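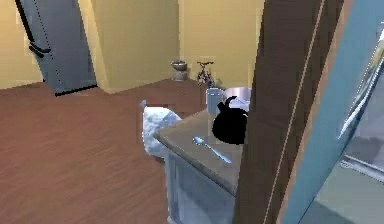 Teaching a planner to take the long way around

March 23, 2018

I'd been trying to get Ruoxi Zheng on the phone for weeks, and when she finally picked up she was in the middle of a test run. "Can you hear my laptop fan?" she asked. I could. She writes motion planning software at Faketwood, a small outfit with a big appetite for simulated kitchens, and she had one of them open on her screen the whole time we talked – mug, kettle, spoon, fridge off in the far corner.

I asked her to start with the kettle, mostly since I was drinking tea.

"People think the kettle is the hard part," she said, laughing. "The handle goes up over the top, the spout sticks out, and you've got a pot right behind it. But a kettle is just a shape! The planner knows shapes. What kills us is the cloth."

The cloth in this kitchen hangs over the end of the counter. Her collision checker used to wrap it in one big box, and the box swallowed a good chunk of the countertop as well. As far as the planner knew, nothing on that side could be reached. It would think for the full 5 seconds it was allowed and then give up.

So what did they do about it? Her colleague Shiyu Hao wrote a tool called Clolow that breaks soft things up into lots of little pieces and lets the arm brush against some of them at a price. (I asked what the name means. Nothing, apparently. It was free.)

"You pay for touching the cloth," Ruoxi told me. "You pay a bit more for pushing it. If you go through the counter, we throw the whole path away. Before Clolow we had 180 tasks in the set and we were failing 70 of them. I used to go home grumpy."

And now? She wouldn't give me a new number. "We changed the set in December, so it wouldn't be a fair comparison. Ask me in the summer."

I did push her on the looks of the thing, because I grew up on video games and I have opinions. The kettle is a black blob. There's a bicycle by the back wall that would suit a doll. Doesn't that bother her?

"Not for planning, no! The planner never sees a picture. It gets geometry. Aravind has to care, poor man, he does perception."

Aravind Panicker got on the line for a few minutes at that point, and he does care. Shiny metal is his big complaint. "A bright spot on a pot rim moves when the viewpoint moves," he said, "and my tracker would love to believe the pot moved." He now runs each kitchen under around 877 lighting setups overnight and reads the bad ones over breakfast.

Before we hung up I asked Ruoxi what she's working on next. Spoons, she said. They lie flat, they're thin, and the planner keeps coming at them from angles that put the fingers into the countertop. Shiyu wants to slide the spoon to the edge first and grab it there. Ruoxi wants to tip it up by the bowl. They've each got a branch going, and neither one is merged yet.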